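Meltwood tabletop notes

README, last touched 02/01/2020

Pale wood, straight fine grain, a few darker streaks and some specks that have so far outlasted every opinion on how to shift them.

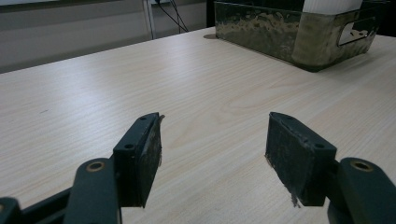

What is in the folder

259 pictures of tabletops and 2 text files, one of which is this. Gert Magagula wrote the other and stands by it.

Known problems

Specks are labelled "speck". Streaks are labelled "streak", or "grain" if Shu-fen Mak did them – we argued, she won.

Corrections to Bogdan Stanciu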